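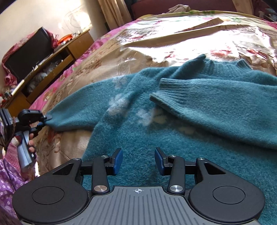

Figure 7.1 Two hand-held grippers at work on a knitted sweater. The textured pads line the inner surfaces of the finger tips.

Chapter 7
Looking After a Hand-Held Gripper

A hand-held gripper has few parts, and most of its faults come from three places: the finger pads, the linkage pins and the screws that hold the base plate. This chapter deals with each in turn. It uses the Lostoleo pair kept at the Collton workshop, where Radoslava Hudec wrote the first service sheet and Dalibor Sokol still does the repairs.

Knitwear is hard on a gripper. Wool sheds short fibers, and these collect in the texture of the pads and then work their way into the joints. A pad full of lint looks sound but slips on a cuff or a sleeve end. The usual mistake is to tighten the linkage to make up for it, and this wears the pins early.

At Collton the pads are brushed after every 16 garments and replaced after 700. Brush along the pad, from the lever toward the tip, with a dry nylon brush. Do not use solvent – it softens the glue under the pad. Replace pads in pairs. A new pad facing an old one closes unevenly and will twist thin fabric.

Next, check the pins. Open the fingers fully, hold the housing still and try to move each lever arm from side to side. There should be no play that you can feel. If there is, find out which joint it comes from before you take anything apart. The lower pins carry most of the load and usually loosen first.

Always service both grippers of a pair on the same day, even if only one has given trouble. In April one of the Collton grippers was returned with new pins while its partner kept the old set. The two closed at different points, and the operator spent a whole Thursday correcting for it by hand.

Terms in this chapter
Pad: the replaceable lining on the inner face of a finger tip.
Play: unwanted movement in a joint.
Closing point: the handle position at which the two pads first touch.

7.1 Removing and Fitting Pads

Set the gripper on a flat bench with the fingers open and the handle toward you. Lift one corner of the old pad with a plastic scraper and peel it back slowly toward the lever.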